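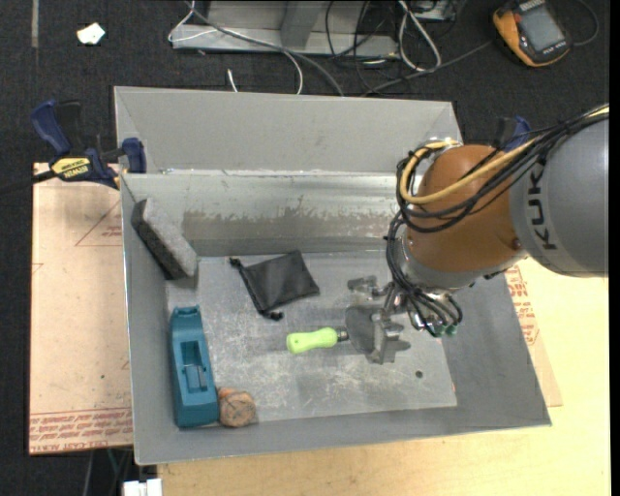
图/Olga Orellana,实验台,课程项目“Kurek”

多指手与平行夹爪的料箱抓取对比
课程项目报告
小组成员:Shabani Kashindye、Olga Orellana、Emiliano Medrano
指导:Genowefa Górecki
提交日期:2024年6月17日

一、我们想弄清楚什么

上学期做平行夹爪的时候,我们一直被同一件事困扰:抓盒子很稳,一换成软的或者圆的东西就开始掉。四月份实验室答应把金属多指手借给我们装到KUKA机械臂上,全组高兴坏了(Emiliano当天晚上就把走线方案画好了)!于是题目定了下来:同一只机械臂、同一个金属料箱、同一批物品,只换末端,看看两种手各自擅长什么。

二、装置

料箱放在木桌上,用夹具夹住箱沿固定。箱子中间有一道高隔板,抓取只在前面的大隔间里进行,后面的窄隔间空着。箱壁是斜的,这一点比我们预想的麻烦得多,后面会讲到。

物品是大家从抽屉里凑的:绿色手柄的螺丝刀、板擦、黑色抽绳布袋、蓝绿色胶带座,还有一块小石头。挑选的时候故意让软硬、大小和形状都差得远一些。上图用的就是多指手,手正在螺丝刀的位置。

控制部分用的是Szymon Borkowska往届留下的程序框架Findar,我们重写了手指闭合的那一段。原来的版本只有“开”和“合”两个状态,对多指手来说太浪费了,现在每根手指可以单独设定停止力矩。

三、测试过程

两种末端加起来一共做了343次抓取。每轮开始前把物品倒进箱里,不摆正,由操作者选目标,机械臂从上方接近、闭合、提起,保持10秒不掉算成功。掉落、抓空和碰到隔板触发保护停机都记为失败,分开登记。

电缆是第一周最大的敌人。多指手的线比平行夹爪多得多,腕部一转就绷紧,有两次直接把接头拽松了。后来我们在橙色关节那里把线留出一个大弯,转到极限位置也还有余量,从此再没出过问题。建议下一组一开始就这么做!

四、结果

螺丝刀:两种手都能抓,多指手明显更从容。平行夹爪要求手柄方向对得很准,偏一点就会把螺丝刀挤得转起来;多指手可以先把它拢住再收紧。

布袋:差别最大的一项,也是我们看得最开心的一项。平行夹爪经常只捏到一层布,提到一半滑脱。多指手能抓起一大把,几乎不用挑位置。抽绳偶尔会缠在指节上,松手时要多抖一下。

板擦:平行夹爪赢了。两个平面正对两个指面,又快又准。多指手反而容易把它夹歪,尤其是板擦斜靠在箱壁上的时候。

胶带座:基本打平。多指手有时会把一根手指伸进顶上的凹槽,提得很稳,可惜我们还没法让它每次都这样做。

石头:两边都不理想。石头又小又圆,滚到箱壁底部以后,多指手的手指会先碰到斜面,指尖合不拢。平行夹爪窄一些,能伸进去,但夹住以后容易弹飞。我们试过4种指尖贴片,最好用的是最软的那种硅胶,可是磨损也最快。

五、讨论

做完以后,我们对“哪种手更好”这个问题的看法变了不少。对形状规整的物品,平行夹爪简单可靠,程序也短;物品一软、一乱,多指手的优势就出来了,代价是接线、调参和每次闭合多花的时间。箱子的形状同样影响很大,靠近隔板和斜壁的失败次数远多于中间区域,Górecki老师建议把这部分单独画成位置分布图,我们已经放在附录二。

还没解决的问题:手指力矩目前靠手动按物品设定;接近角度固定为竖直向下,如果允许倾斜,石头那一项应该会好很多。Shabani暑假打算先试倾斜接近,代码放在组内共享目录的Kurek文件夹里,有兴趣的同学可以直接找他要权限。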